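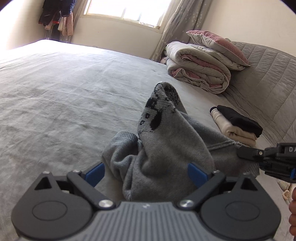 Places > Towns > Villalba > Getting there and around

Overview | History | Climate | Transport | Lodging | See also

Villalba (hill town)

Villalba is a small hill town and overnight stop on the Zurkitz road, known mainly to travelers as the starting point for the walk to the Lememetti overlook. It has a permanent population of 3607 and stands 900 meters above sea level. Most visitors stay one or two nights before going on to the coast.

Setting

The town is built on a narrow shelf between the river and a limestone ridge. The older part, called the Upper Quarter, has steep lanes that are closed to cars. The Lower Quarter was laid out later along the road and holds the bus station, the market hall and most of the shops. A covered stairway of 329 steps joins the two. It is lit at night and is the usual way up for guests with light luggage. A longer paved ramp on the east side is used by handcarts and delivery vehicles.

History

Villalba grew up as a resting place for mule trains carrying salt inland. The first inn stood beside the river crossing and was moved uphill after repeated floods. Trade fell off when the lower road was cut through the gorge, and for a long period the town lived mainly from chestnuts and sheep. Tourism began with walkers who rented rooms in private houses. The Bellisby, a former wool warehouse in the Upper Quarter, was the first building converted into a hotel and is still the largest in town.

Climate

Summers are dry and warm, with cool evenings. Fog is common in the valley in late fall and may last until noon. Snow is rare below the ridge but can close the overlook path as late as March.

Transport

Buses from Zurkitz run along the valley road and stop at the station in the Lower Quarter. The last bus of the day leaves early in the evening, and there is no night service. The present station opened on April 6, 2019, replacing an open stop beside the market hall. It has a ticket window, restrooms and a small luggage room that closes for lunch.

Drivers must leave their cars in the Lower Quarter. Hotels in the Upper Quarter will usually collect bags from the parking lot if asked the day before. There is no train line – the nearest railroad station is in Zurkitz.

Lodging and food

Rooms are found in 3 hotels and a changing number of guesthouses. The Bellisby serves dinner to non-residents, but tables are few on market days. Guesthouses generally offer breakfast only. Local dishes include chestnut soup, salted lamb and a flat barley bread baked with onions. Many kitchens close for part of the winter.

Lememetti overlook

The path to Lememetti begins behind the upper church and is marked with white posts. It climbs through chestnut woods, crosses a stone footbridge and then follows the open ridge. The last section is exposed to wind. Water is available at the footbridge but not at the top, where there is a low shelter with benches.

See also

Zurkitz
Salt roads
Hill towns of the Zurkitz valley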